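Dutero Tufted Sofa with Adjustable Headrests

Trakari Contract Seating, November 2023 edition

The Dutero is a low, channel-stitched sofa in a cream finish, intended for lounges, waiting areas and show apartments. The back is divided into tufted panels, and the seat stitching runs front to back. Loose throw pillows are ordered separately. Square covers in light gray and in blue tones are the usual choice against the cream.

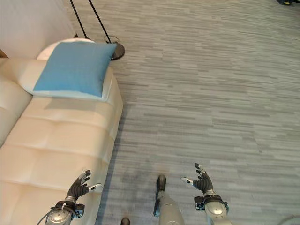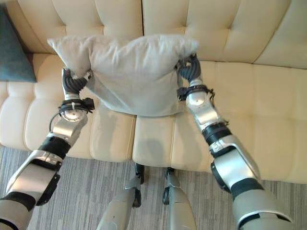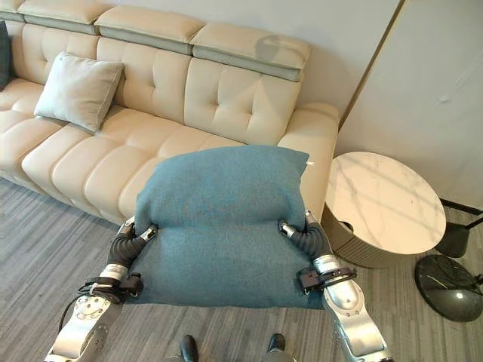 Headrests

The headrest sections sit along the top of the back and move independently. Each one is a cream pad with a gray-green band underneath. To raise a section, lift it from the center of the pad until the ratchet engages. To lower it, bring it fully forward first, then push it back down. Do not force a section backward from a middle position - this strips the ratchet, and replacement hinges are supplied only in pairs.

Specification

Frame: kiln-dried beech, glued and screwed
Seat suspension: zigzag springs, 4 mm wire
Seat fill: high-resilience foam with fiber wrap
Back fill: foam core, tufted through to a cotton backing
Headrest travel: 5 positions per section
Arms: fixed, rounded, padded on all outer faces
Front rail: padded, full length of the seat
Base load: 500 lb, evenly distributed

Throw pillows

Pillows are supplied in the Astance range. All are square. The pale gray cover is a smooth woven fabric. The teal cover is felted, with a short nap, and should be brushed in one direction after cleaning. The care tag is sewn into a side seam and should be left in place for warranty purposes. Inserts are polyester fiber and may be replaced without changing the cover.

Placement

Allow clearance behind the back for headrest movement. On carpet, fit the wide glides. The narrow glides are for hard floors and will mark pile. Floor lamps with a flat disc base can stand at the end of the sofa, provided the cord does not run under the front rail.

Care

Wipe the upholstery with a damp white cloth and dry it immediately. Vacuum the stitched channels with a soft brush head. Do not use solvent cleaners, saddle soap or steam. Keep dark, newly dyed textiles off the seat, as dye transfer is not covered.

Ordering

Sofa, cream, with headrests: $1,125
Pillows: priced per cover and insert, see the Astance list
Replacement glides and hinge pairs: through Kneževič Parts

The fixed-back version was withdrawn in September. Remaining covers for that version do not fit the current model.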